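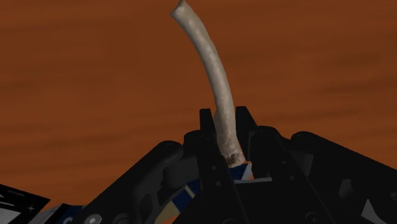 Grasp poses for thin curved parts in sim

Posted 11/20/23 by Saodah Jugah
Filed under: Simulation, Manipulation

Most of this week went to contact settings in Kumia, our planning stack. The curved bone-like mesh is awkward to hold: its base is rough, so the collision hull and the visual mesh disagree where the fingers close. I replaced the single hull with 8 convex pieces and reran the grasp sampler. It now returns 189 valid poses out of 3,000 candidates.

Next is the approach path. Koller checks the whole arm against the cabinet at every waypoint, and I added the two rings as separate collision bodies. Planning time averages around 1,250 ms, too slow for replanning. Caching the cabinet distance field is the obvious fix. 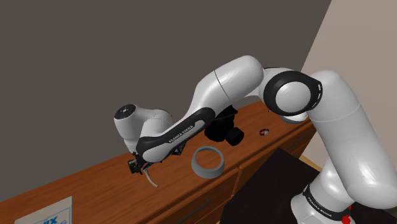
Franka arm over the cabinet top, grey ring and small dark ring in the simulator.

The config is on the Ostden branch. Friction values are still hand tuned.

This site uses cookies to remember your settings. Accept | Manage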